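Ticket 414 – Small bottles tipping over and leaking on the white table
Status: open, waiting on customer
Product: Tilura pigment drops, 12-pack
Opened: 31/08/2019

Hi again, it's Raghavendra Nambiar, same account as the brush order in April (that one went great, thank you!). I'm writing about the little bottles. They're so light and narrow at the bottom that mine fall over if anybody so much as leans on the table, and when one goes over it weeps a bit of color from under the cap. I've lost most of one bottle that way and I've got a stain I can't shift.

What I've tried so far:

Tightening the caps. Helped a little, but two of them still seep when they're on their side.

Standing them in the cardboard tray they came in. Fine for a day, then the tray went soggy and that was the end of that.

Putting a bottle in a plastic cup. This is the best so far – I just grabbed tumblers from the kitchen shelf, one blue and one pink, and the sides are tall enough that a bottle can lean and still stay mostly upright. I keep the cups next to each other at the back of the table so my elbows don't find them.
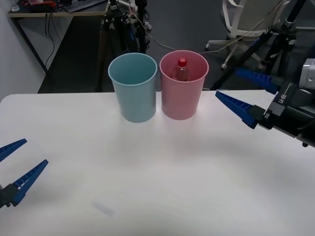 The trouble is that the cup is a lot wider than the bottle, so it still rattles around in there, and if I drop it in at an angle it stays at an angle. I tried a folded paper towel in the bottom and that was better, but then I'm fishing out paper towel every time I want to rinse the cup.

So, three questions. Do you sell a stand or a rack that fits the small size? I saw a Morik one listed but the holes look too big. Is it okay to store these lying down if the cap is good, or should I give up on that? And can you send spare caps for the two seepers? Happy to pay, I'd just like to avoid buying another 12 for the sake of two lids.

Update, same day: swapped a cap from a good bottle onto one of the bad ones and left it on its side on a paper towel for 6 hours. No leak! So it's the caps, I'm pretty sure, and the bottles themselves are fine. I'll stick with the cups until I hear from you.

Thanks,
Raghavendra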